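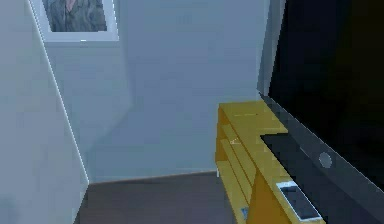 Preparing for a Portrait Session at Home

Whitelaw Portraits photographs clients in their own residences as well as in the studio. Please complete the steps below before the photographer arrives.

1. Select the room

Choose a room with a window and enough clear floor for one light stand. Close the blinds in adjoining rooms and switch off ceiling lamps, as mixed light alters skin tone.

2. Prepare clothing

Set out no more than 9 pieces. Press each item the evening before and hang it uncovered. Remove tight socks, watches and elastic waistbands at least two hours before the session so that marks on the skin can fade.
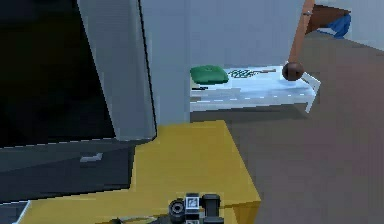 3. Clear the background

Backgrounds receive the same attention as wardrobe during the session. Walk through the chosen room and put away mail, chargers and medication. Large furniture may remain in place. Dark, flat surfaces, such as the black panel above the gray drawer front, should be wiped with a dry cloth, and small white handles of the kind fitted to that drawer will stand out in a close portrait. Tell the photographer if such a piece cannot be avoided.

4. Confirm the booking

Send the signed consent form to Ottó Pap, session coordinator, by 2 p.m. on the day before the appointment. Requests to change the location are handled by Shahzad Mirani. Proofs are delivered within 13 days.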